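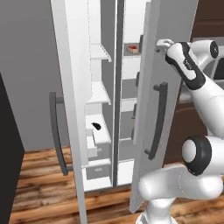 Breltilness kitchen pack: worth the license for door tasks?
Simulation and Tools > Commercial assets

kd_tolman
We are evaluating the Breltilness kitchen pack for a mobile manipulation benchmark and I would like to hear from people who have run it for more than a demo. The render in this post is from the fridge task, side-by-side model, both doors open, arm at the top of the right door. Default materials, default lighting.

What I have so far, after two weeks on the trial:

Import went without errors. Every door, drawer and crisper is a separate link with its own joint. Joint limits are sane. Handles have their own collision geometry and you can get fingers behind them, which was not true of the last pack we paid for.

Friction on the hinges is a single scalar per joint. No gasket model. The door goes from closed to moving with no breakaway force at all, and that is my main complaint. A policy trained on this learns to pull far too gently.

The license is 700 dollars per seat for a year. We need 4 seats. Before I send that request up I want to know whether the hinge behavior can be fixed by the user or whether it is baked in.

pressfit
It can be fixed by the user. Joint parameters are in a plain config file next to the mesh, not compiled. Add a position-dependent torque term over the first couple of degrees and you have a gasket. We did this for the fridge and the dishwasher and it took an afternoon, most of it spent on units.

Watch the sign convention on the left door. It is mirrored, and the limits are mirrored with it, but the damping entry has its own frame.

kd_tolman
Thanks. Did you fit the curve to anything or pick numbers?

pressfit
Hung a luggage scale on the handle of the fridge in our break room and pulled until it let go. Repeated it until I trusted the reading. Not science but much closer than zero.

Rajput
I would not buy it. For 700 a seat the breakaway force should be in the box. It is the single most important contact property of a refrigerator door and the vendor lists "door tasks" on the first line of the product page. Adding it yourself means your benchmark results no longer compare with anyone else using the same pack.

Also the interior props are thin. The scenes come with almost nothing on the shelves. If the task after opening is "find the item and take it out", you will be doing your own prop work, and that costs more hours than the doors did.

pressfit
Nobody compares results across that pack without publishing their config anyway. And I would take sparse shelves over forty high-poly bottles that cut the step rate in half.

Rajput
People do compare without publishing configs. I reviewed two papers this spring that did exactly that.

On step rate: use convex hulls for the props. Solved problem.

hollis_r
Question about the push-from-the-edge strategy. Does the door slab have proper collision thickness near the corners? We use the Grevard assets and the corners are rounded off in the hull, so a fingertip that should be loaded against the top edge slides over it. The arm then drives into the shelf and the episode is scored as a success, because the checker only looks at door angle.

kd_tolman
The slab is a box primitive with the liner and bins as separate hulls. Corners are square. I have not seen slip-over. I have seen the fingers catch a door bin on the way out when the planner retreats along the approach vector, so set a retreat waypoint.

The success checker here also looks only at door angle by default. There is a second flag for "no contact with interior" and it is off unless you turn it on. It is described in the last appendix of the manual.

hollis_r
That flag alone would have saved us a month with Grevard. Is it per task or global?

kd_tolman
Per task.

Muammer Akbulut
I maintain the asset configs at Breltilness. Some corrections and one answer.

1. The missing gasket torque is known. A seal model is in the next minor release, as an optional joint profile, off by default so that old results stay reproducible. It will cover the fridge, freezer and dishwasher. The oven will not have it.

2. pressfit is right about the damping frame on the left door. It is a bug. Changing it silently would alter existing runs, so it is documented for now and corrected only in the new profile.

3. Sparse shelves are intentional. Props are sold as a separate pack. I accept that the product page does not make this clear.

4. Seats: the license counts machines running the authoring tool. Headless training nodes do not use a seat. If only one person edits scenes you may not need 4.

Rajput
Point 4 is not what your license text says. Section on "execution" reads to me as any process that loads the assets.

Muammer Akbulut
The wording is poor and I have raised it internally. Ask sales for the headless addendum and get it in writing before you pay.

Rajput
So the buyer has to request a document to get the terms you are describing here. My recommendation stands.

kd_tolman
I will request the addendum. Two of our people edit scenes, the rest only train, so it would come down to 2 seats and the cost question mostly goes away.

Does the seal profile expose the torque curve or only a stiffness value?

Muammer Akbulut
Full curve, as a lookup table over joint angle. There is also a reseal term for closing. You can randomize both.

bramble_04
For completeness, Bramard has a seal model today and costs less. The catch is that the arm base has to be on a fixed pedestal in every kitchen scene. If your robot stands on the floor near the door and you care about where it stands, it is no use. We tried to move the base and the reachability tables broke.

hollis_r
Same experience with Bramard. Good doors, bad everything around them. The drawers share one joint definition, so a crisper pulls like a filing cabinet.

kd_tolman
Base placement is half of our benchmark, so that rules it out. I will run pressfit's torque term on the trial for now and post the pull force plots next to a real handle measurement. Does anyone have a luggage scale that reads peak hold?

pressfit
Mine does not. I filmed the dial.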